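The arm lives on a shelf in Tibor Illés's kitchen in Umden, between a flour tin and a box of motor spares. He calls it Ida. It began as a drawing in a notebook, became a kit of printed brackets at the Pálfi workshop two streets over, and in August it came home for good, bolted to a square of plywood that he clamps to the counter when he wants to work.

Illés repairs elevators for a living. He had never built a robot before this one, though he had taken apart plenty of things with motors in them. The Pálfi shop charges its members by the hour for the printers and nothing for the benches, and he spent most of last winter at a bench. The first version of the arm used hobby servos that hummed and drifted. The second used better ones and a controller board called a Collix, made by another member who sells them in small batches. That version could hold a position, but it shook when it stopped.

The third version is the one in use. It weighs 13 pounds with the base and has cost him $1,730, counting the parts he burned out. He keeps the receipts in an envelope taped inside a cupboard door.

Most of the work now happens after dinner. Illés sets things out on the counter, moves the arm by hand through a motion while the computer records it, and then does it again. A session is 64 recordings. He stops there whether it has gone well or not, backs up the files and puts the clamp away.

The fingers took longer than anything else. His early ones were solid and heavy, and the wrist sagged under them. The current pair taper toward the tips and have triangles cut out of the sides to save weight. He printed them in black to match the housing. The wrist camera looks straight down past them, so whatever the fingers are about to touch is in view until they touch it.

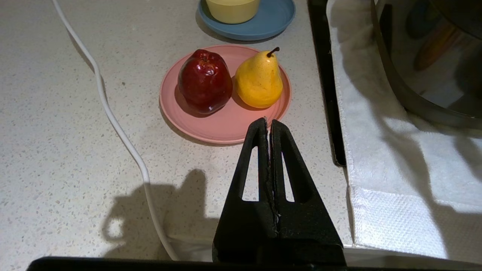 How does a home-built arm know how hard to squeeze?

Ida has no pressure sensor. The controller watches the current drawn by the finger motor, and when it climbs past a set level the fingers stop closing. Illés tunes that level by hand and writes the number on a strip of masking tape on the base.

It is a crude method, and he says so. A soft tomato and a hard one need different numbers, and the arm can't tell them apart before it closes. He has been reading about rubber pads with sensors molded into them – the shop has a member who casts silicone – but he wants to get the wiring through the wrist sorted out first. Two wires there have already broken from bending.

His next job is the clamp. It slips a little when the arm reaches out to full length, and every slip means setting the zero position again. He has a steel bracket cut and drilled at the Pálfi shop, waiting for paint.

Related stories
Inside the Pálfi workshop: who uses the benches
Choosing a first 3D printer
A garage loom that runs on stepper motors
Small-batch circuit boards, from sketch to mailbox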